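SETTING THE TABLE, THE THURSDAY WAY
12 Sep 2019

Our table-setting morning is back, and I am so glad! Over 60 of you wrote in after March asking for more of it, so Gordon Dhillon and I have put together some notes for anyone who wants to practice at home before the Rafferty Hall supper. You need very little: a mat, a plate, a knife, a fork and a clear bit of table.

Start with the mat and plate
A woven mat does half the work for you. I love the striped ones (ours are white with a grayish brown, in an open mesh you can rinse under the tap), and they look wonderful under plain white china. Choose a plate with a wide rim and a deep well if you have one, as it will take soup, pasta or a very generous helping of Gordon's lentils.
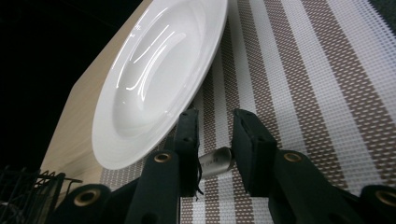 Knife and fork
Now the fun part! The everyday way is fork on the left and knife on the right, but try laying them flat across the mat, knife above the plate and fork below. It makes a small table look quite different, and children love being asked to invent their own version. Keep the spare cutlery in a wire mesh caddy on the table so people can help themselves, handles up.
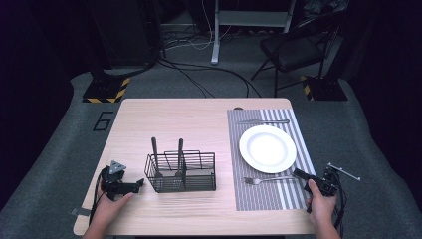
The table itself
Please don't rush to cover it! Pale wood with a fine grain is lovely to look at, and a mat or two is plenty. I used to put a cloth over everything at home and now I can't think why.

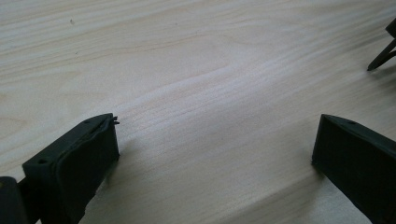
Gordon wipes his down with a barely damp cloth, always along the grain, and then goes over it again with a dry one. He swears by the soft gray cloths from Munik, though an old T-shirt has done me perfectly well for years. Supper is in the big room at Rafferty Hall, doors at 10 past six, and Kutetti are baking the rolls again. Bring your own mat if you have a favorite!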